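Falha de preensão por deriva de abertura

A falha de preensão por deriva de abertura é um defeito dos sistemas de manipulação em que a distância registada entre os dedos da garra deixa de corresponder à distância real. Foi descrita nos ensaios da Rorton com garras manuais, usadas para gravar demonstrações destinadas a braços robóticos. Em 367 gravações, 40 apresentavam um desvio superior a 2 mm.
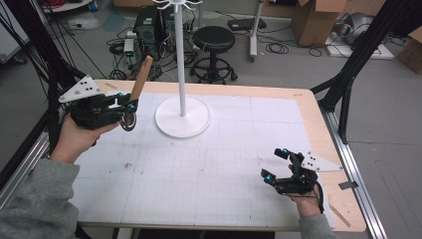
O desvio agrava-se com objetos delgados – varetas, ganchos, asas de caneca –, nos quais um erro pequeno basta para que o braço feche os dedos sem força suficiente e deixe cair a peça. No incidente de Sivcombe, em outubro, a queda repetiu-se em nove ciclos antes da paragem manual.

A correção corrente consiste em recalibrar o curso dos dedos no início de cada sessão. O procedimento Antunes acrescenta uma segunda leitura, com a garra totalmente fechada.

Ver também: Calibração de garras; Zodwood (bancada de ensaio)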